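El agua que llega a casa
Material de lectura para segundo ciclo de primaria. Museo del Agua de Plulov

El agua que bebemos recorre un largo camino antes de llegar a nuestras viviendas. Una parte procede de ríos y embalses. Otra se extrae del subsuelo mediante pozos.

En la planta potabilizadora, el agua reposa en grandes depósitos para que la tierra y la arena caigan al fondo. Después atraviesa varios filtros y recibe una pequeña cantidad de cloro, que elimina los microbios. El personal del laboratorio analiza muestras todos los días.

Una vez limpia, el agua viaja por tuberías enterradas. La red de Plulov mide 311 kilómetros y abastece a 2198 viviendas. Muchas poblaciones almacenan el agua en depósitos situados en lugares altos, de modo que baja por su propio peso.

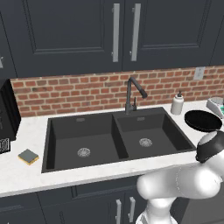
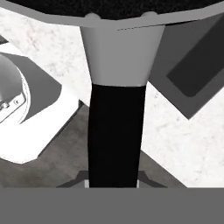

Imágenes generadas por ordenador. En la primera, fregadero de dos senos en una encimera de mármol blanco.

El agua usada sale por el desagüe y entra en el alcantarillado, que la conduce a la depuradora. Allí se retiran los residuos antes de devolverla al río.

El aceite de cocina no debe verterse por el fregadero. Se guarda en una botella cerrada y se lleva al punto limpio.

Vocabulario
Embalse: lago artificial formado por una presa.
Potable: que se puede beber sin peligro.

Textos: Jarmila Halás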